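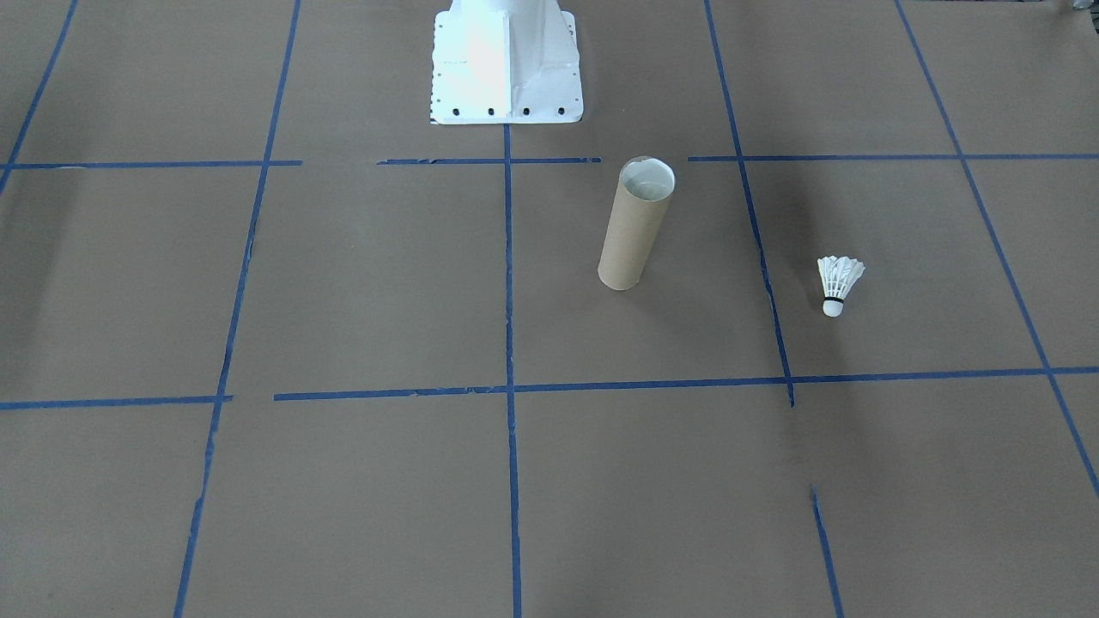 FUMALBRIDGE, December

2 min read

Who can use the winter storm shelter?

Anyone in Fumalbridge or Bredness who has lost heat or power, or has been told to leave home. You do not need ID. The shelter is at Pangilinan Hall and opens at 6 p.m. on nights when a storm warning is in effect.

How many people can stay?

The hall has 100 cots. If it fills up, a bus will take people to the school gym in Bredness.

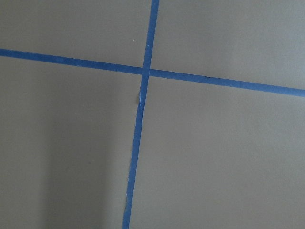 Pets can ride on the bus if they are in a carrier. Service animals do not need one.

Do I get a set place to sleep?
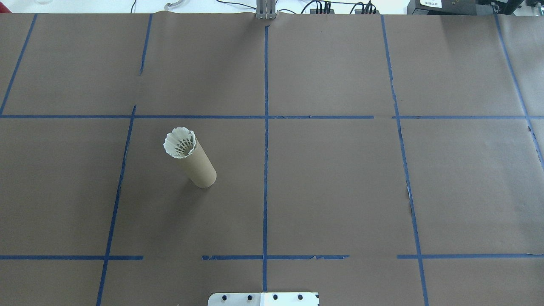 Families are kept together, and staff at the door will give you a space number. Spaces are laid out in rows, with a clear walkway on each side. The floor is marked with blue painter's tape in a grid much like the one in the photo, one household to a rectangle. Please keep your bags inside your own lines.

What should I bring?

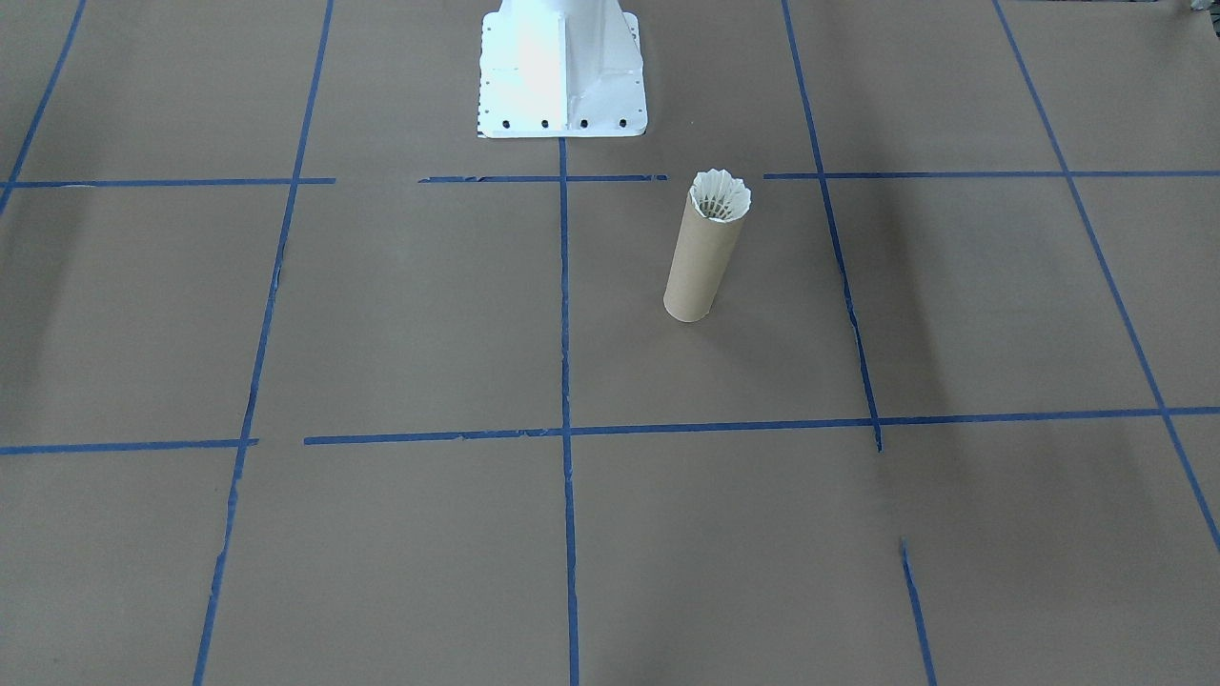 Bring medicine, a change of clothes, a phone charger and any baby supplies. Bring copies of insurance and housing papers if you can reach them safely. Large documents can be rolled and carried in a plain cardboard tube, like the upright one pictured, but cover the open end before you go outside.

How will I know it is open?

Text TROVIX to 1476. Updates go out every 30 minutes during a storm.

Who runs the shelter?

The town does. The shelter manager is Cherry Mae Mangubat. Ask for her at the front desk.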